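The kettle had gone on before I got my coat off, which is how most visits to the Mallmont workshop seem to begin. I'd come to meet the builder behind Dirker, a home-grown robot that has been on the go for 2 years and has eaten, by its maker's own count, 166 evenings.

"It was meant to be an arm," the builder told me. "Just the one arm, to put my books away. Then I priced up a second and thought, well, it'll look daft with only one!"

The books are still the big test. Dirker's task in April was picking a paperback out of a slotted rack and putting it back without mangling the cover (there's a box of mangled ones under the bench, mostly thrillers).

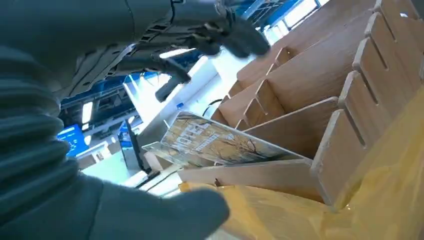 Dirker's hand over the plywood book rack at Mallmont.

I asked about the ribbed sleeve, as it looked a bit like something off a tumble dryer. "Everybody says that. It keeps the cables from snagging. I went through three other ideas first and they were all worse."

The money is a sore point. So far the bill stands at £3850, and £80 of that went on a single bearing ordered from Amaral that then turned out to be the wrong size. "I've still got it. It's a very nice paperweight."

Fingers are the hard bit, and we spent most of my visit talking about them. A book is stiff and stays where you put it, but anything in a crinkly wrapper shifts the moment you touch it, and the builder reckons that's where the next six months will go. So now there's a cardboard tray on the desk, divided up, with gold snack packets in one of the lower compartments and the hand curled above the front of it. "If it squeezes too hard you get crumbs. I've eaten a lot of crumbs."

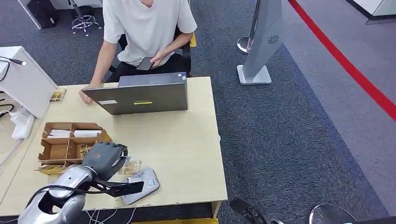

Grip strength is set in software, and the builder changes it in tiny steps, writing each one down in a notebook before trying again. I liked that, being a scribbler myself. It's slow going, mind you, and there's plenty to reach past before you even get to the tray: one clear packet with gold printing was lying right in front of the hand, with a white and grey handheld thing just below it. "I used to tidy everything away first," I was told. "Then I took it to the Nomevbridge makers' day and the table was a tip, and it hadn't a clue what to do."

Will it ever go home and do the bookshelves? "Oh, it's got to. I've promised. The hallway's a bit narrow, though, so I might have to take a door off."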